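Pallomik G4 parallel gripper – product notes and bench comparison

In stock. Ships with fingers, cable, flange plate. Controller sold separately (see below).

We get the same question every week, which gripper for a two-arm bench, the Pallomik or the Trindade. So we put both through the toy kitchen set and wrote down what we found. Not a lab report. Just what you'd want to know before ordering.

Quick specs, Pallomik G4
Weight with fingers: 381 g
Opening: 51 mm
Cable: single, side exit
Fingers: swappable, 4 screws
Price: $224 per gripper, fingers included

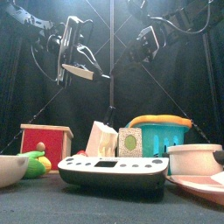 Elli Lappalainen

Flat stuff first, becuase flat stuff is where most parallel grippers give up. Thin pieces, spatulas, tags, anything you have to get on edge. The G4 closes square and stays square. Held at a slant is fine, just don't grab right at the end or it'll pivot on you. Trindade closes harder but the tips spread a little under load, so thin things creep. You can fix that with softer pads. We did. Still creeps some.

Round toys, no real difference. Fake onions, lemons, whatever, both pick them up all day. Pots by the handle, G4 wins on opening, Trindade wins on grip. Pick your problem.

Baskets – watch out for the slotted kind. Fingertips go in the slot, then you rotate the wrist, then you've got the basket too. Happened on both. Short fingers help. We now stock short fingers, same four screws, same price as the regular set.

Cabling. This is the one thing I'd complain about on the G4. Side exit is nice until both arms are working close together, then you've got loops hanging right where you want to put things down. Leave enough slack for full wrist travel and not a bit more. Tie it at the elbow, not the wrist. If you order the right angle connector at the same time we'll fit it before shipping, just put it in the order notes.

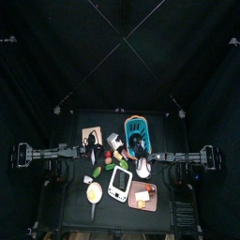 Mounting next. Arms facing each other across the table is what we'd suggest for comparing grippers, you get handoffs in the middle and each side can cover for the other. Bolt the bases down properly. A base that shifts a hair looks exactly like a bad gripper and you'll waste an afternoon on it, ask me how I know. Dark cloth behind the table is worth the money too, the wrist cameras like it and so do I.

Controller. The Wirkar box runs two G4s off one supply. Setup is plug in, home both, set your force limit, go. Default force limit is too high for bread slices and soft toys, turn it down before the first run. Trindade needs its own controller for each gripper, so figure that into the price when your comparing. The Pranen controller also works with the G4 but you loose the slip warning. Fine for demos, wouldn't use it for long runs.

Which one to buy
Thin items, lots of variety, two arms: G4.
Heavier items, one arm, don't mind the extra box: Trindade.
Not sure: get one G4 and a set of short fingers, start there.

Known issues
– Early units had a stiff thumb screw on the flange. Fixed on everything shipped since September. If yours is stiff, email us, we'll send the new one.
– Pads wear on the inside corner first. Swap left and right and you get double the life out of them.
– Homing with something in the fingers gives you a wrong zero. Open, empty, then home.

Returns within 30 days, fingers and pads not included once they've been used. Lead time on matched pairs is longer than on singles so ask before you order.

Page updated October 8, 2024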